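The Gray One

Chapter 1: Laundry

The dryer on the second floor of the Skutarel Building had two settings, Warm and Surface of the Sun, and Gemechu Zeleke loved it with his whole heart. He had lived in places where you hung your socks on the shower rod and hoped. He had lived in one place where the washer walked across the floor when it spun, and you had to sit on it! So when he carried his basket down the hall and heard the old dryer thumping away at the end of its cycle, he actually sped up a little.

Nassoro Ogola was already there, on the folding table, with his feet on a chair.

"You can't sit on the folding table," Gemechu said.

"I'm keeping it warm."

"What are people supposed to fold on?"

"People," said Nassoro, "can ask nicely." But he hopped off, because he was a decent neighbor under all of that, and he wiped the table down with his sleeve.

Gemechu opened the dryer door and that smell came out, the hot cotton smell, with a bit of the lemon stuff his sister mailed him from Wurnis because she didn't trust any soap sold in the city. He put his arms in up to the elbows. Was there anything better in January? Outside the window the snow on Lewis Street had gone the color of dishwater and a bus was trying and failing to get up the hill, and he had an armload of towels that felt like bread.

"You're smiling at laundry," Nassoro said.

"I smile at laundry every week."

"I know. I tell my mother about it."

They sorted. Gemechu was a shirts-first man. Shirts, then pants, then towels, and the socks last of all, as a kind of dessert. Nassoro, whose own wash was still sloshing behind the glass, handed him things from the basket and got the order wrong on purpose.

"Pillowcase."

"That's after towels."

"Pillowcase," said Nassoro again, holding it out.

Gemechu took the pillowcase. He folded it in half and in half again and ran his palm down the edge, and it came out so square that he held it up for a second to be admired.

"Nice," said Nassoro, and meant it.

The gray one was at the bottom. It always was. It had a way of wrapping itself around everything else in the drum, so that you pulled at a sleeve or a hem and the whole load came along with it, and then when you had peeled it all apart, there would be the gray one, sulking in a twist with a dish towel inside it.

"What is that, anyway?" Nassoro asked. "I've seen it every week for two years and I've never known."

"It's knit."

"I can see it's knit. What does it do?"

Gemechu thought about it. It had come to him in a box from his uncle, along with a lamp and a radio that only got one station. There had been a note in the box, but the note was about the lamp. He had worn the gray one over his shoulders through a whole winter of night classes. He had put it under the door when the wind came in. Once, when the heat was off for eight days, he had slept with it over his head, breathing through the weave, and dreamed about sheep.

"It does whatever you need," he said.

"That's not an answer, that's a horoscope."

"Take the other end."

They each took hold and stepped back from the table, and the thing opened up between them, and kept on opening. Nassoro had to back into the hall. A woman with a stroller went by and ducked under it without slowing down.

"On three," said Gemechu, and they brought the ends together, and it came out crooked, the way it did every time. One side hung lower. The middle had bunched up and nothing would coax it flat.

"Again," said Nassoro, who was getting interested now in spite of himself.

They did it again. They did it lengthwise. They did it on the table with a corner held down under a bottle of Clidisico fabric softener. Nassoro had an idea about rolling it, and the idea was terrific, it really was, up until the roll reached the bunched part and popped open like a can of biscuits. Gemechu laughed so hard that he had to lean on the dryer, and then he had to stop leaning on the dryer, because it was on the second setting.

"Who made this?" Nassoro said. He was bent over with his nose almost on the cloth. "Look at it. Look how fine the ridges are. Somebody sat there and did that."

"A machine, probably."

"Then it was a very good machine."

Gemechu looked too. You could own a thing for years, throw it over a chair and kick it along the gap under the door, and never put your face right down to it. Up close it wasn't even one gray. It went blue where the light fell across it, and deep as slate down in the folds, with a pale silvery patch you could have taken for water.
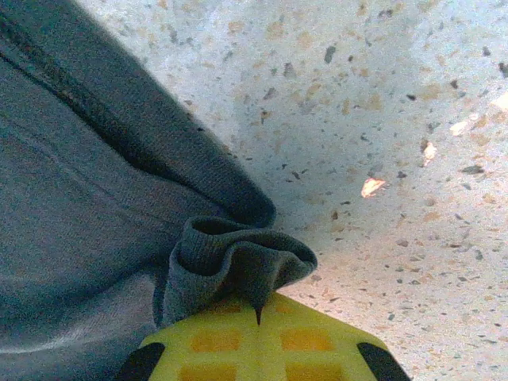
Chapter 2: The Shelf

It ended up in a heap on the top shelf of the closet, next to the radio, and Gemechu stood back and decided that a heap was fine. The towels were in their stack. The shirts were on their hangers, all facing the window. He had made room on the left for Nassoro's winter boots, which had no place to live in Nassoro's apartment and had been moving from doorway to doorway since June.

"It looks like a cat up there," Nassoro said. He had come by for the boots and stayed for the soup.

"It looks great up there!"

"I never said it didn't."

The rent notice was still on the counter where it had been all week, folded once. Four hundred more starting in spring. Neither of them mentioned it. Gemechu put the lid on the pot and turned down the flame, and the wind got up off Lewis Street and found the gap under the door, same as always, and ran cold across the floor to their socks.

Nassoro reached up, without being asked, and pulled the gray one down off the shelf.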